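Pre-let safety walk round
Flusell building, first floor
Done by: Milan Jansen
Copy to: Lotte Lambrechts
18 Jan 2022

OK = fine, ACT = needs doing, N/A = skip

Stairs and entrance
Handrail firm - OK
Stair nosings - ACT. Third one up has lifted, caught my boot on it. Screws not glue this time please
Entrance mat - OK, bit curled
Lighting on half landing - ACT. Flickers. Tube or starter, didnt have the steps with me

Fire
Extinguishers in date - OK. Next service July, Walczak have it booked
Alarm test at call point - OK, heard on both floors
Exit signs - OK
Escape route clear - ACT. Old Godis boxes stacked by the back exit again. Moved them myself, 10 mins I didn't have. Lotte can you have a word with Fultton, they're the only ones who use that exit
Log book - ACT. Last 2 tests not written up

Electrics
Sockets - OK by eye, no cracks
Fuse board labelled - mostly. Kitchen one still says "spare"
Heater in meeting room - ACT. Lead is pinched under the leg. Unplugged and tagged, do not use untill checked

Water
Hot tap kitchen - OK, hot inside a minute
Little used outlets flushed - OK, shower run for the full time
Under sink - small drip at the trap, put a bowl under. ACT

Kitchen
Fridge seal - OK
First aid box - ACT. No plasters, eye wash out of date
Floor - OK, sweep wanted

Rooms
Windows open and lock - OK except toilet, handle stiff
Trip hazards - OK
Doors close fully, nothing catching - OK
Blinds cords tied up - ACT, meeting room only

Costs
Allowance for the year 2,000, nothing spent yet so still 2,000 left. Stair nosing and the tube come first, then the trap. Heater: bin it if it fails, not worth fixing.

Lotte to ring Fultton re boxes. I'll do log book and first aid. Recheck stairs before anybody moves in.
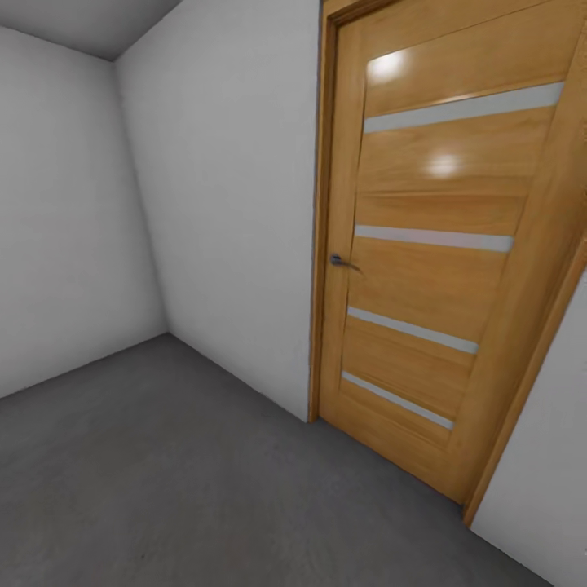
Small room, corner and door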